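Search this site Enter keywords Search

Workholding and Fixtures, Unit 6 handout
Locating and seating flat parts in printed plates
Apr 30, 2026
Adesuwa Okafor

6.1 Scope

This unit covers fixture plates for thin, square-cornered parts that must be set down in one orientation and picked up again without damage. The working part is a desktop processor: a substrate with contacts on one face and a metal heat spreader on the other. Read Unit 5 (clearance and fit) first. The terms "pocket," "rim," and "land" are used as defined there.

6.2 Locating a flat part

A flat part resting on a plane has three degrees of freedom left: two translations and one rotation. A rim on all four sides removes them within the clearance. The rim does not need to be tall. It needs to stand higher than the lower edge of the substrate and stay below the top of the heat spreader, so that the part can still be held by its edges.

Clearance is set per side. Too little and the part rides up on one rim and sits tilted. Too much and the rotation error grows. For a rim with inside length L and total clearance c, the first estimate of rotation is c/L in radians. Use it for sizing only; the exact value depends on which corners touch first.

Orientation is a separate matter. A square rim accepts a square part four ways. Either the rim carries a key or the operator checks the corner mark on the substrate before release.

6.3 Holding by the edges

Contact is made on two opposite edges of the substrate. The contact face is never touched, and the heat spreader is left clear so its markings stay readable. Keep the grip force low and the contact area long. A point contact on a thin edge will turn the part about that point.

The plate used in the lab sessions is printed in gray and mounted in front of aluminum extrusion. It has two square pockets near the top edge, open toward each other, and a shallow rectangular rim lower down. 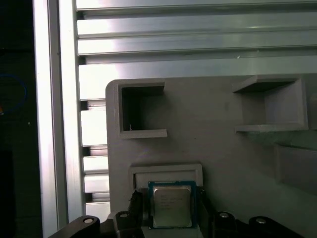
6.4 Surface and debris

Printed surfaces keep fibers and strings from the process, mostly in inside corners. A fiber under a substrate is enough to lift one edge off the land. Inspect every pocket under a side light before use and clear it with a dry brush. Do not use compressed air near open sockets.

A matte, slightly textured surface is acceptable on walls. On lands it should be sanded flat and checked with a straightedge.

6.5 Lab exercise

a. Measure the inside of the rim in both directions, 2 readings each way.
b. Measure the substrate supplied with your kit and calculate the clearance per side.
c. Estimate the rotation error from 6.2.
d. Seat the part 52 times. After each seating, record flat or tilted.
e. Repeat with the Langat plate and compare the two tilt counts.

Record sheets go to Justinas Priedītis. The January group worked from the Tatora plate, so its figures cannot be pooled with yours.

6.6 Reading

Course reader, pages 58 and 206. The second covers tolerance stacks and is needed for Unit 7.

Contact: Adesuwa Okafor, room 206 | Copyright, course staff | Back to top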